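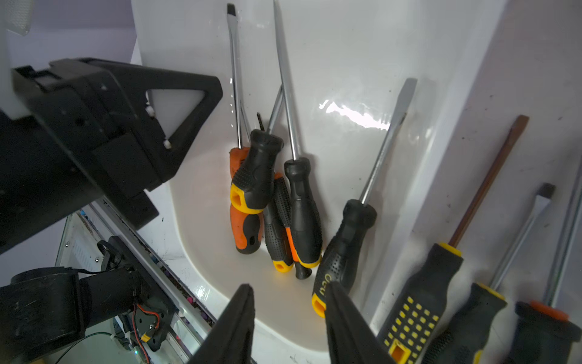
by Floor Vermeulen
Last updated: April

Gruvudo: repair notes from a kitchen table

I fix small household stuff for people in Dralstead, and I've kept notes on it for years. Toasters, lamps, mixers, hair dryers, a truly silly number of electric kettles. The notes used to live in paper notebooks, and last winter I finally typed them up, which took forever and made me very grumpy about my own handwriting. Gruvudo is the result: 890 repairs in one plain CSV, free for you to poke at.

Quick start

Open gruvudo.csv in any spreadsheet. It's comma separated, UTF-8, with a header row. If your spreadsheet tries to turn the item codes into dates (mine did, and I didn't notice for a week), import that column as text. There's a second file, words.txt, with my shorthand spelled out. Keep it open next to the first one or you'll go nuts wondering what "brn sw" means. (Burnt switch!)

What the columns mean

item -- what the thing is, in my words. "Lamp, desk" and "desk lamp" both show up. Sorry, I started cleaning that and ran out of steam.
age_guess -- how old the owner thought it was. People are terrible at this and so am I. Treat it as gossip.
complaint -- what was wrong, as told to me at the door.
found -- what I decided was wrong once I had it open.
fixed -- yes, no, or sort of. "Sort of" means it works but I wouldn't leave it running while I was out of the house.
minutes -- bench time, not counting coffee or the hunt for a dropped screw. I round to the nearest five.
parts_cost -- dollars. Blank means nothing was bought; a zero means somebody gave me the part.

My favorite thing in here is the gap between complaint and found. "It just died" covers a worn cord, a blown thermal fuse, crumbs, and one outlet that was switched off at the wall. If you're teaching a class on troubleshooting, start with those two columns and have people guess one from the other. My sister tried it at dinner and did much better than I'd have liked.

Where the holes are

Notebook 2 got soaked under a leaky sink, so there's a stretch with hardly any kitchen stuff in it. I didn't try to rebuild those pages from memory. Only 400 rows have a minutes value, as I didn't own a timer early on and never thought to look at the clock. And of course it's all one person in one town. I say no to microwaves and anything with a gas line, so please don't use this to work out which appliances break most often. It tells you which ones people were willing to carry up my stairs.

Names and street addresses are gone. I also took out a few remarks that would have pointed straight at a neighbor, including a very long one about a waffle iron. If you still spot something personal, tell me and I'll pull it.

Changes

Masudance release: merged the three spellings of "thermostat," fixed a batch of prices with the decimal in the wrong place, added words.txt.
Van der Linden release: the first one. Please don't use it, it has a whole shelf of lamps listed twice.

(Yes, the releases have names. Numbers got boring.)

Using it

Do what you like with it, school projects and paid work included. A mention would be nice. If you chart something interesting, send it over, I'd love to see it! Corrections are welcome too, though I answer mail slowly when the weather's good.

I'd like to reach about 1000 rows before the next release. There's a bread maker on the floor by my desk as I type this, and its owner swears it's only the belt.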